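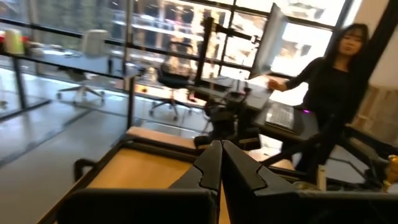

Speaker Notes: Keeping a Firewood Saw Sharp

By Firouzeh Akbari, March

Search this site Go

Okay, hi everybody! I run a Pladix saw at home and I've wrecked more chains than I'd like to admit (mostly on gritty bark).

Slow down on this bit. File every cutter the same number of strokes, 6 for me, always pushing away from you.
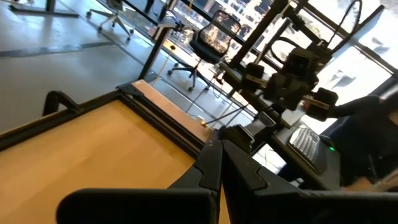
When should you sharpen? As soon as the saw throws dust instead of chips.

Pass the old chain around, then coffee!

Comments

Lasar: Six strokes works for me too.

Skunura: Are you doing the Saturday talk again?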